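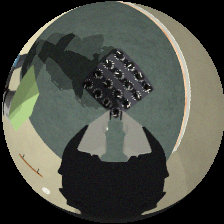 4.2 What changed at the bench

I'll admit I went into the Akusine trays expecting complaints, and I got some! Before the arm came in, Areeba Qureshi loaded small round parts into trays by hand, 1,324 on a busy shift, and her wrists hurt by lunch. Now she watches the arm do it in the simulator first (Figure 1), fixes the path, then sends it to the floor. She likes that part. What she misses is the talking – the old bench sat nine people, and the new desk faces a wall.

Figure 1. Tray loading in simulation, with the gripper at one corner of the block.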